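Zirkitz 2 review: a grasp planner I mostly stopped arguing with

So I finally moved our arm over to Zirkitz 2, after putting it off since February, and I've now run it long enough to have opinions (lots of them, sorry!). Quick background: I was on Stukach before, which is free and fine and makes you write every approach pose yourself. Zirkitz takes a point cloud, finds the graspable stuff and hands you a ranked list of grasps with collision-checked paths.

Setup took me one evening. The installer pulled in everything except the gripper model, and I had to type in my finger widths and the offset of the adapter bracket by hand. Get that offset wrong and everything lands a little short, ask me how I know. The calibration wizard is lovely though – big buttons, clear pictures, and it tells you which pose was bad so you can redo just that one.

My test is always wooden blocks. They're cheap, they don't break, and a pile of them is meaner to a planner than it looks.

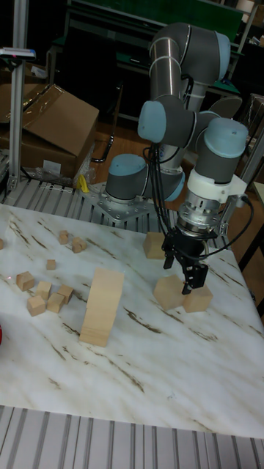 Fingers open over the cubes on the right, with one finger going down between two of them.

Tight gaps like that are where Stukach used to give up on me. Zirkitz tries the approach from a bunch of wrist angles and picks the one with the most clearance, and you can watch it think in the viewer, which I enjoy way too much. I set it to sample 2000 candidates and it was slow, so I dropped to 1000 and honestly couldn't tell the difference in the picks.

Now the grumbles. Segmentation loves to glue touching cubes into one lump, and then it plans a grasp for a block that doesn't exist. Ludmila Mikuš posted a settings file on the Samau forum that fixes most of it (turn the normal threshold way down). Cables aren't in the collision model either, so I added a fat cylinder around the wrist and moved on. And the log viewer only keeps the last 200 lines! Why!

The paid license gets you multi-arm support, and I have one arm, so I can't say anything about that. Four stars from me. I'd take the fifth back out of my pocket if they sorted the log thing.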